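Best way to get old duct tape residue off a white tabletop?

Asked by mirabelle_k in Home & Cleaning, February 22, 2018

I bought a used Horen table from a café that was closing down. The top is white with a bit of a shine to it, and I don't know what it's made of. The seller had put strips of gray duct tape across part of it and I have no idea how long they had been there. I pulled one strip off near the end and it left a gray, gummy layer that picks up dust and crumbs. Dish soap and hot water did nothing except smear it.

I don't want to dull the finish, and I'd like to avoid anything with a strong smell because the table is in the kitchen and the window there is painted shut. I have rubbing alcohol, white vinegar, cooking oil and a plastic scraper. I could also get to the hardware store on the weekend if there is something worth buying. The one in Gornico closed so it's a bit of a drive now.

Also, does it matter whether I take the rest of the tape off first or soften it while it is still on?

Stojan Đorđević
Member, 223 posts

Take the tape off first, slowly, with a hair dryer. Set it to medium and hold it a hand's width from one end of a strip. Once the end lifts, fold it back flat over itself and pull along the table, not up. If you pull up, the cloth backing separates and you are left with all the glue plus a layer of threads. Old tape will tear anyway. Go back to the torn place, warm it again and start from there.

If the strips overlap, find the one that was put down last and start with it. Otherwise you are pulling against two layers.

I had the same kind of thing on the table in my workroom, several strips side by side.
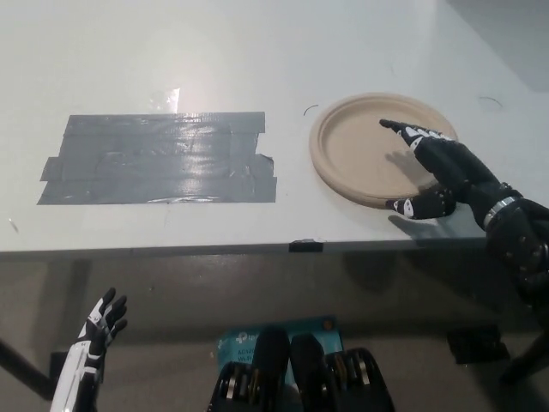

Gray tape in overlapping strips on a white top. The ends are ragged, so start where you can get a fingernail under.

For the residue, test your products on the underside of the top or on an edge against the wall. Start with the cooking oil. Put a thin layer on the glue, lay a paper towel over it and leave it for half an hour. Then use the plastic scraper almost flat. Most of the glue should roll up into little balls. Wipe it, repeat where needed, then wash with dish soap to get the oil off. Rinse with a clean cloth and dry it.

Rubbing alcohol is for the thin film that is left at the end. Put it on the cloth and wipe in one direction. It's fine on melamine and most laminates. It is not fine on some lacquers and on acrylic, and that is why you test first. If the cloth comes away white or the test spot feels tacky, stop and stay with the oil.

Vinegar doesn't do much for this glue, so save it for the kettle.

Things I would leave alone: acetone, steel wool, the green side of the sponge, and oven cleaner. A melamine sponge also takes the shine off. You won't notice until the light hits it from the side.

One more thing. If the tape has been there for years, the surface under it may be a different shade from the rest. White tops yellow with sunlight and the part under the tape doesn't. Cleaning won't fix that. On mine the line was hard to see after a summer, but I can't promise the same for yours.

patti in the valley
Member, 4 posts

wd-40!! works on everything, I used it on stickers on my fridge. spray, wait, wipe

Or mayonnaise, my aunt swears by it, but it stinks if you leave it on

tomasz_b
Member

I agree with most of what Stojan wrote. I'd skip the WD-40 in a kitchen with no open window, and if you do use it, wash the top twice before food goes near it.

I would add that peanut butter and mayonnaise only work because of the oil in them, so you may as well use the oil.

There is a citrus remover sold at Traritz that I have used on shelves. It costs more than oil and it works faster. It does smell of orange, fairly strongly, for nearly two hours. I put it on with a cotton pad and left it for ten minutes. Don't leave it overnight, I did that once on a painted shelf and the paint went soft.

As for the material, look at the edge. If there is a thin strip glued along the side and chipboard or something similar where it's chipped, it is laminate or melamine and you have little to worry about. If the color goes around the corner with no seam, it may be painted or lacquered and you should be more careful with the alcohol. The older Horen tables I've seen had a sticker under the top with the model on it, so it's worth getting down on the floor with a flashlight.

mirabelle_k

Thank you. There is a seam along the edge and it's chipped at one corner, so I think laminate. I did one strip with the hair dryer and it came off in two pieces, much better than before. The oil is on the glue now. Will do the rest in March when my sister's kids have gone home and I have the kitchen to myself.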